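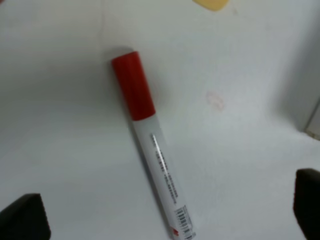

February, late, kitchen table

Long one today. Writing it down before it goes.

Second week on the rules sheet and I still don't have rule four. One through three are fine, everyone signed. Four is the marker rule and we spent most of the morning on it, two grown people arguing over a marker pen and what counts as picking it up.

Gülizar's position - a pick is a pick when the object is clear of the table and stays clear while the arm goes to the drop point. My position - fine, but then what about a cap that comes off? The barrel goes up, the cap stays behind, the operator marks it a success because technically the thing in the fingers is the thing on the work list. She said that never happens. I said it will, give it 2,000 runs. She wrote "cap stays on" in the margin with a question mark. So I half won.

Then the start position. Flesberg's people want every episode to start with the object in a taped square, same angle every time. I get why, it's easy to check. But we did it like that on the last job and everything learned to go to the square. You moved the pen a hand's width and the arm went to the square anyway, closed on air, very confident. So my draft says no tape, object placed by hand, angle different each time, at least one in every batch lying so it runs out of the wrist view. People hate that last bit. They want the whole object in view because it looks tidy. I said tidy isn't the test. Got a look for that.

Compromise for now: operator places it, second person doesn't touch it, no nudging to make it nicer. If you nudge it you log it. Need to put a proper definition of nudge in there or we'll be back at it next month.

Lunch was the soup again. Ate standing up. Forgot to call Mom, call Mom tomorow.

Afternoon, Vega came over with the cleaning log and she was not happy. Reason being, the log says wiped at start of shift, initials and all, and there's a pink blotch on the tabletop and smudges besides. Could be marker, could be anything. Her point was a fair one: either the rule means spotless, and then somebody signed for something that wasn't so, or the rule means wiped, and then a stain is allowed and we should say so. Right now the sheet says "clean surface" and leaves you to it. Two words doing a lot of work.

I argued for allowing marks. Real tables have them. If we only ever run on a perfect surface we've got a system for perfect surfaces. But grease or liquid, no, stop and wipe, that's a safety thing and a grip thing both. So new wording, mine, not approved:

Surface must be free of liquid, grit and grease at start of each batch. Old stains and smudges are allowed and are not to be scrubbed out mid batch. Initial means you looked, and you wiped.

Vega wants "with your own hand" added after wiped. Put it in. She's been burned before, at Dretby, where the log was filled in for the whole week in one pen in one sitting. Audit took 12 minutes to find it, she says, and then months to fix.

Also the loose stuff question. Draft one said nothing on the table but the target. Nobody on the late shift will stick to that and I don't think they should have to. Other objects are fine if they're on the object list and nothing is close enough to get swept up with the target. But then you have to define close. Gülizar says one finger width. Which finger, I said, yours or the gripper's. The gripper's, obviously. Wrote down gripper's.

Barcodes and logos. This was the one I hadn't thought of at all. Fallwood's contract has a line on third party branding in recorded material, and a marker has a barcode label and a red logo down by the bottom of the barrel. Do we tape over them? Tape changes the feel of the barrel, changes the shine, and then half our pens have a collar and half don't. I vote leave it alone and list it in the object sheet. Have to ask their legal person, who answers email like it's a letter by sea. Till then: no taping, no peeling labels. People DO peel labels, I've seen them do it while they think.

Safety part is the only part no one fought over, which figures. Hands out of the work area before the arm is enabled. Two people in the room for any change of fingers. Stop button within reach of whoever is seated, and reach means seated reach, you don't get to stand up and lunge. I want it tested at start of shift, pressed, actual press, not pointed at. Ten seconds. Srisuk does it every time they swap operators and I want to steal that, along with their card on the lanyard with the stop steps on it. Asked if we can have the file. They said sure, haven't sent it.

Speed limit while somebody's learning, still open. I want slow until signed off. Gülizar wants slow for the first batch only because she says people who learn slow get weird at full speed, they overcorrect. Might be right. She usually is about the hands stuff, she's put in more hours at the controls than the rest of us together. I'll write it her way with a sign-off on top and see if anyone notices that it's both.

What I keep running into - a rule that can't be checked by the next person isn't a rule, it's a wish. "Handle with care" was in draft one. Care how? Took it out. Replaced it with don't close on an object past the point where it stops moving. Ugly sentence. You can check it though, it's in the force readout.

Failed picks. Keep them, don't delete, mark them failed and say why in a couple words. Slipped, missed, wrong thing, operator stopped it. That's the list. Someone wanted "other" and I said no other, other is where everything goes to die. Then I thought about it on the bus and there has to be an other. OK. Other, with a note required. Tell them tomorrow, eat some crow.

Feet hurt. The floor in there is murder and I wore the wrong shoes again, the flat ones.

To do:
- rule four, final wording, cap included
- define nudge
- define close (gripper finger width, get the real number off the drawing)
- Fallwood legal re labels
- chase Srisuk for the card
- move "clean surface" out, new wording in, Vega to read it
- stop button press goes on the shift sheet, top line, above the cleaning one
- Mom

Gülizar texted just now, 9:40, "what if the cap was loose to begin with." Going to bed. Well - quick answer first. Check the cap when you place it, push till it clicks, that goes under placement and not under rule four. She sent a thumbs up. So that's rule four maybe, if it holds till morning.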